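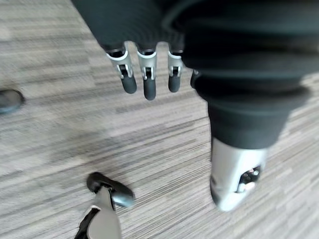
By Elmarie Mabaso | Feb 17, 2020 | Equipment and Planning

Birkik has set out its robot hand purchasing plan for the coming budget year, with two changes from the previous one: fabric covers are now a budgeted wear item, and fingertips will be bought in bulk instead of by the set.

The plan covers 23 multi-finger hands at the company's Humphreys site. Each is to be fitted with a sleeve over the palm and back of the hand, leaving the metal knuckle joints and the rubbery fingertips exposed. Covers were previously charged to general maintenance, so their cost did not show up when the site compared one hand against another.

Under the new plan, each hand carries a service allowance of $800 per year. The allowance pays for sleeves, fingertips, hinge pins and shop labor. Motor and wiring faults are excluded and remain under the supplier's warranty.

Birkik has requested quotes from two suppliers, Olano and Odik. Olano sells the hand and the sleeve as one part number. Odik lists them separately and allows the buyer to source covers elsewhere — an option the site has asked to keep, as a local sewing shop already makes covers to its pattern.

The request for quotes asks each supplier to state the following:

Unit price of a complete hand, left and right
Price and lead time for fingertips, per finger and per thumb
Time needed to change a sleeve with the hand mounted on the arm
Access to the knuckle hinges with the sleeve in place
Return terms for hands opened by the buyer's own technicians

Fit at the cuff is listed as a scored item. According to the request, a sleeve must not bunch into the finger joints at full bend, and it must come off without removing the thumb.

The site's maintenance log for the past year holds 2541 entries for all equipment. Hands account for over a quarter of the shop hours recorded, and fingertip changes are the most frequent single job. The plan does not set a fixed replacement interval for tips. Technicians will continue to replace them on inspection, and the first bulk order will be sized from the log.

Quotes are due in April. Hands already in service will stay in use until the new units have been accepted, and their remaining spares will be moved to the training cell.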